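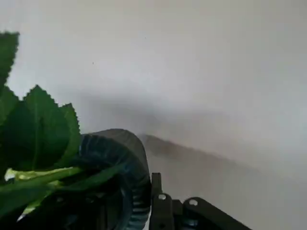

Skoller is a small robot arm for handling artificial plants and flowers, built in the shared workshop at Kitorcombe. The name is used both for the arm and for the set of drawings and programs that belong to it. It is a hobby build and has never been sold as a finished machine or as a kit.

Background

The workshop at Kitorcombe was opened for woodwork and bicycle repair, and a bench for electronics was added later. Members who used this bench wanted a project which could continue over several winters. They chose the arranging of artificial flowers, a task that is easy for a person and difficult for a machine, as leaves bend, catch on each other and hide the stem from view. Work on the arm began in September, and the first complete set of drawings was put in the workshop's shared folder on 4 March 2023.

Construction

The arm stands on a steel plate that is bolted to the bench. It has six joints and a reach of 600 millimeters. The base and the two long links were cut from aluminum in the workshop, while the smaller brackets were printed. The complete arm, without its power supply, cost some 1550 dollars in parts, and the motors took the greater share of this sum.

The hand is black and its plates are held with ordinary screws, so that a member can open it with one screwdriver. A small camera sits at the wrist and looks along the hand. Its view always includes part of the hand itself, and the software masks this region before it searches for a stem.

The controller, called Tanasarn, is a single board in a ventilated box under the bench. It reads the joint positions, limits the motor current and stops the arm if the signal from the computer is lost. An earlier version had no current limit – two gear sets were damaged before it was replaced.

Software

The program that plans the movements is named Plukasach. It was written by members and runs on a used desktop computer. A movement is first shown by hand: the operator guides the arm slowly through the task, and the program stores the joint positions together with the camera pictures. By the end of the first winter, 1777 such recordings had been stored. Recordings in which the arm touched the bench were kept also, but in a separate folder.
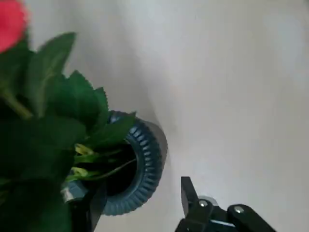
Why does the project use artificial plants and not fresh ones?

Artificial leaves keep their shape from one session to the next, so recordings made in different weeks can be compared. They also leave no water or soil near the motors and the wiring.

Use in the workshop

The arm is used mostly in the evening, when the large saws are not running. Vibration from the saws reaches the bench through the floor and makes the camera pictures less sharp. Each session is limited to 25 minutes, after which the motors must cool. The operator stays within reach of the stop switch – this rule is printed on a card beside the bench and applies to all members.

Known limitations

The software has difficulty with stems that lie behind dense leaves, and with pale stems against a pale wall. The wrist cable is short and restricts rotation to the left. A longer cable was tested, but it caught on the second joint and was removed. The drawings still show the longer version.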